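Notebooks > Drandum fit-out > Back room

30 January 2020

Desk moved at last. Was against the window wall since August and everyone walked into the corner of it. Now up beside the tall grey cabinet, long side to the wall. Took 2 goes, first time the legs fouled the skirting and had to come out again and turn it.

Measured before and after. Wall run 78 cm shorter than on the Bensaid drawing, so drawing is wrong or they measured to the pipe boxing. Going with my tape. Marked up the copy in the folder, the old one can go.

Sockets -- both doubles still reachable from the chair side. Extension lead not needed now, back in the Cekus crate with the spare feet.

Desk levelled with the feet. Back left was miles out, 31 mm packing under it in the old spot (!!), none needed here. Kept the packing, will only want it the day after it's binned.

Gap between the rounded corner of the top and the cabinet is narrow. Fine for looks, bit tight for a cloth. Not moving it again today.

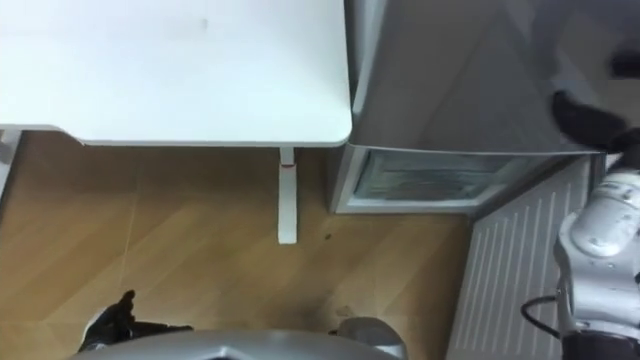
Ashraf Nasr reckons the gap ought to be wider, or else closed up completely, as pens go down any gap that size and then somebody has to lie on the floor with a ruler. He'd have the desk a hand's width off and put up with the lost space. Told him I'd try it a week as is. He wrote "pens" on the whiteboard and underlined it.

Floor. Dark scuff on the planks, a smudged patch, plus a little dark speck by the desk leg. Haven't tried anything on either yet. Plan: damp cloth first, then the Misidier cleaner, small dab, with the grain. No scourer, Essam Tazi did the landing with a scourer and you can still see where. Check what the finish is before the cleaner goes anywhere near it -- think it's oiled but the invoice only says "wood floor, light".

Faint grey smudge on the desk top as well, near the middle. Pencil? Try a rubber befroe anything wet.

Red mark near the top of the one leg, just under the frame. Leave it alone till I've asked Essam, he put the desk together and may have marked it for a reason.

Chair: the tall one is too tall, arms hit the underside. Swapped with the one from the front room, ok.

To do
- ring Bensaid re drawing, get it reissued
- cleaner test on the floor, somewhere out of sight first
- cable tray, which side? depends on the gap buisness
- felt pads for the chair before it starts on the planks too
- ask Essam re red mark

Key for the Cekus crate is on the hook behind the door, not in the drawer any more.

Filed under: Workshop notes, Furniture, Floors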